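14 Jun 2022

So the right gripper dropped out on me again, and this time I finally know why. I'm writing it all down while I'm still annoyed, because in November I'll have forgotten every bit of it and I'll be back here searching my own blog.

Quick recap if you skipped the last post: I've been recording tabletop jobs with a pair of hand-held grippers, one per hand, for a little hobby project I call Ririne. Pick the thing up, put the thing in the other thing, do it again until your wrists complain. I had 271 good takes in the folder and I was feeling pretty smug about it!

Then I played a batch back and the right hand was frozen. Video fine, left gripper fine, right gripper reporting the exact same opening for 1,715 readings in a row while I was very obviously opening and closing it on screen. No error, no beep, nothing in the log. The software just kept repeating the last number it had heard (thanks for that).

My first guess was the sensor, so I swapped it. Still froze. Second guess was the Carkorau hub that everything plugs into, and I lost a whole evening moving plugs from port to port. Still froze, only on the right, and only when I reached for something far away. That should have been my clue about four hours earlier than it was.
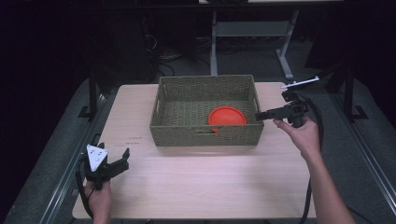
*The lid and basket job. Right gripper out over the basket rim, with its cable looping down by my forearm.*

It was the cable. The basket lives on the far half of the table, so every time I stretched out for the lid the cable got tugged right where it enters the plug. One of the wires had cracked inside the jacket, and you couldn't see a thing from outside. Arm close to me, perfect signal. Arm stretched out, gone. I found it by holding the gripper still and wiggling the cable an inch at a time while watching the numbers, and I may have yelled when they stopped.

What I've changed so far:

- New cable from the electronics place in Corkdale, 12 feet long, so there's plenty of slack
- A fabric strap above my elbow that takes the pull before the plug does
- A check in the script that stops recording if either gripper goes 3 seconds without a fresh reading

The check is the one I should have had from day one. I tested it by yanking the plug in the middle of a take and it quit right away, which was very satisfying.

I still have to go back through the old takes and see how many of them are junk. I'm guessing over half of the lid ones, and I haven't had the heart to look at the rest. If you have a strap that doesn't slide down your arm when it's hot out, please tell me in the comments, mine is at my wrist by lunchtime.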